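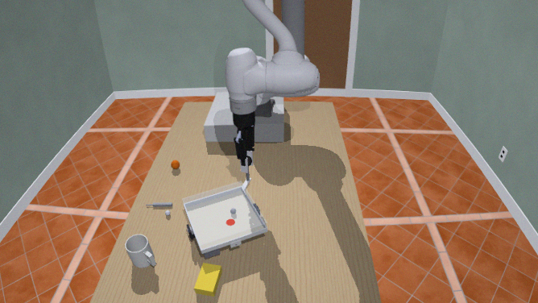 A long table with wood grain running lengthwise, orange tile floor

Stitarbridge Local History list
Subject: Re: Spelling of names in the Merkomura card index

Replying to Giuliana's message from September, which I've left in below with the parts I'm not answering taken out.

> From: Giuliana Villanueva
> I have been through the first two drawers of the Merkomura cards and
> have typed up 283 of them. The trouble is the surnames. The same
> family turns up as Kvam, Kwam and Quam, sometimes on cards in the
> same handwriting. Do we type what is on the card, or do we pick one
> spelling and use it all the way through? I have been typing what is
> on the card so far, but I'm told Braulio has been correcting his as
> he goes, and if that's the case then our two halves won't match.
>
> Also, a lot of the street names have changed. Do we add the new name
> or leave it alone?

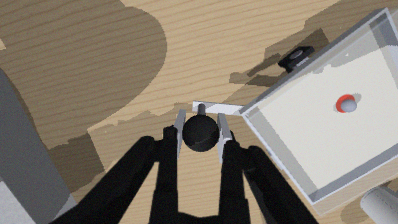 by Agnes Magnusson
Oct 17, 2021

Giuliana, please keep typing what is on the card. Braulio and I have talked about it and he is going back over his share to put the original spellings back in. He kept a note of most of his changes, so it's a smaller job than it sounds.

What we'd like to do is add a second column, headed "Also under", and put the usual spelling there. Someone looking for Kvam would then get all three versions, and someone who has an old letter with Quam on it would still find the card. Leave the column blank if you aren't sure. A blank is easy to fill in later, and a wrong guess tends to get copied into people's family trees.

A few related points that have come up:

Abbreviated first names stay abbreviated. "Wm." is very likely William, but "Jno." and "Jas." have been mixed up on at least one card, and I'd like the reader to see what the clerk wrote. The full name can go in "Also under" if another card confirms it.

Married names. Where a card says "Mrs." and then only the husband's name, type it that way. Cinzia Ferraro has been matching these against the church register and is happy to go on doing it – send her the card numbers in batches, please, and not one at a time.

Streets. Same rule as for surnames. Type the old name in the address column. Jonatan Lindholm has a list of the renamed streets and we can attach it to the finished index as a separate sheet. The only one to watch is Mill Lane, which was used for two different roads at different times, so please put the date from the card next to it every time.

Crossed-out entries. Type them, with square brackets around the crossed-out words. If you can't read what's under the line, put [illegible] and move on.

On numbers: the whole index is 2,067 cards by the count on the lid of the cabinet, and between us we have finished about 1,000. I don't know when the lid was written, and drawer seven has clearly had cards added in a later hand, so the real total may be different. Please go by the drawer and card position and don't try to make your numbers agree with the lid.

I've seen the suggestion that we scan everything first and type from the scans. I'm not against it, but the pencil on the older cards is very faint and the test scans came out worse than the cards themselves. If anyone has had better luck with faint pencil, I'd be glad to hear what settings you used.

Drawers five and six are still free. Write to me off the list if you want one, and say which.

Agnes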